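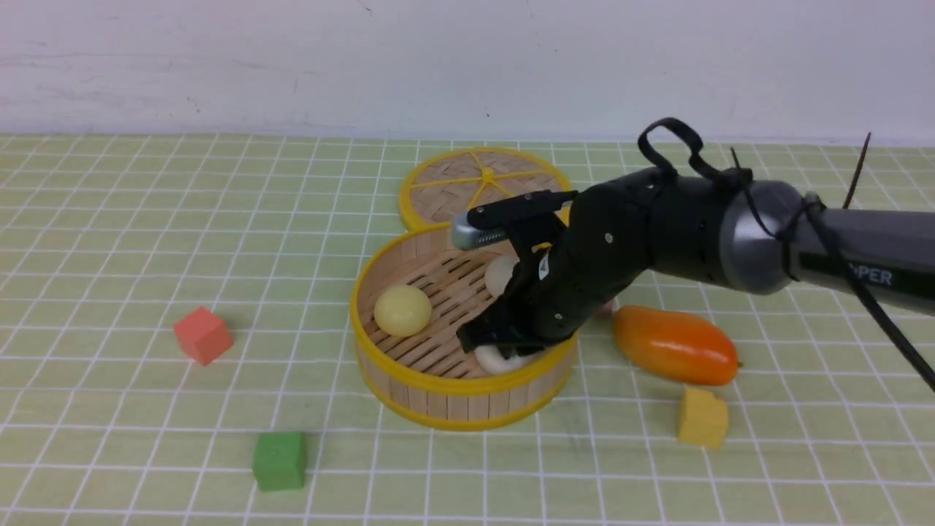
Right, back to the allotment then. Three weeks since I last wrote anything and I've no excuse except the clocks and the day job and a cold that went round the house twice.

The state of it. Couch grass all down the left side, the water butt cracked at the tap, and something has had every single one of the broad beans I put in before Christmas. Mice probably. Could be pigeons. The shed door still doesnt shut unless you lift it and swear.

Good news first — the garlic is up. Two rows, fat green shoots, I'd completely forgotten where I put it. And the rhubarb I moved in January, which everyone on the Kokwood site said was too late, has leaves on it the size of my hand. Not picking any this year. Trying very hard not to pick any this year.

Potatoes are chitting on the bedroom windowsill. Six trays if you count the one on the wardrobe. Too many. I always buy too many, they look so small in the bag.

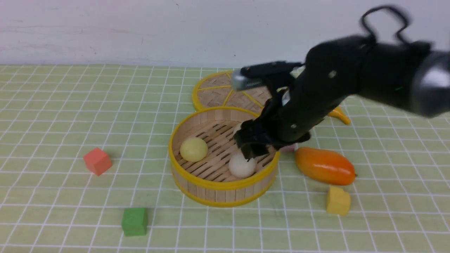
When should first earlies go in this far north?

Mid-April most years, a bit later if the soil's still cold and claggy, and keep some fleece handy for the frosts.

I got that wrong last spring and lost the lot to one bad night. The tops went black and mushy. They did come back in the end but the crop was pathetic, one bucket and half of that was scabby. So this time I'm waiting, even though the plot next door has had theirs in for ages and keeps looking over at my bare earth.

Also the rent. Gone up again, letter came, £267 for the full year with water. Steep for a full plot on a slope. I did think about going down to a half. Thought about it for some 3 minutes, then ordered more seed.

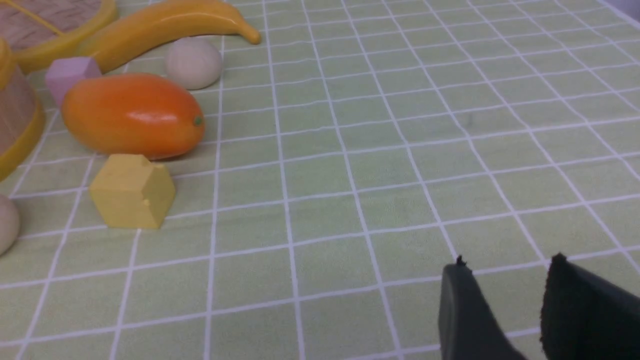
Rastgate, 9/4/21

Quick update as I never pressed publish on the above. Hail this morning, then sun, then hail. Earthed up nothing, planted nothing. Did get the new tap on the butt and it only drips a little.

Dug over the bottom bed as far as the old currant bushes before my back went. Soil's better down there, darker, loads of worms. Might be the leaf mould finally doing somthing. Leeks in that bed I think, and the squash further along where it can sprawl over the path.

Still to do — pea sticks, netting, move the compost bin, find the good trowel. If I'd left it in the bean trench I'd have hit it by now. More when the weather sorts itself out.

4 comments — Share this post

© Kokwood Plot Diary | Contact | Back to top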